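Filed under: Cell Care / Checklists / Powder Bench

Weekly inspection, powder dosing cell, Proltby lab
Thu 28 October
Inspected by: Yesenia Chambi
Checked by: Eliécer Guzmán

1. Emergency stop, both buttons. OK. The one near the door is stiff, but it locks and releases.

2. Light curtain. OK. Arm stopped on each of 2 tries.

3. Arm base bolts. OK. Paint marks are still in line.

4. Gripper fingers and pads. ATTENTION. Left pad is worn on the inside corner. It can still hold the spoon handle, but please change it before the next long run. Spare pads are in drawer 30.

5. Wrist camera. OK after cleaning. Clear plastic on black cloth gives strong reflections, so please check the exposure again if someone moves the lamp.

6. Bench layout. The cloth must be flat under the stand, and the spoon must lie free, with space for the fingers on both sides of the handle. The flask stays in the cork ring until the program asks for it.

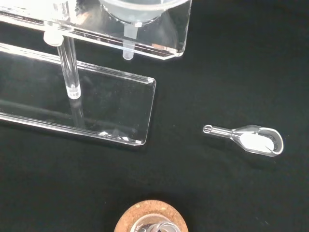

Item 6, wrist view: funnel stand, spoon with white powder, flask in cork ring.

Comment to item 6: Small wrinkles and pale specks of lint on the cloth. I accept the wrinkles. The lint should be removed with the roller, not by hand — gloves leave more of it. There are also a few gray granules in the spoon, near the rim of the bowl. Ruth Tamayo must say if this powder can be used. Until then, do not start the pour.

7. Funnel seat. OK. Funnel does not turn in the shelf when touched lightly.

8. Taught points. OK for pick and pour. The approach point above the funnel was corrected by Deisy Ayala and saved as program 169. Please do not load program 67, it has the old height.

9. Cable at the wrist. OK. No rubbing found in full rotation.

Open points: gripper pad (item 4), lint and powder (item 6). Cell stays in manual mode until both are signed.

3 comments · 2 shares

Related
Changing gripper pads on the Flutel arm
How we clean the wrist camera
Monthly checklist, Arboleda cell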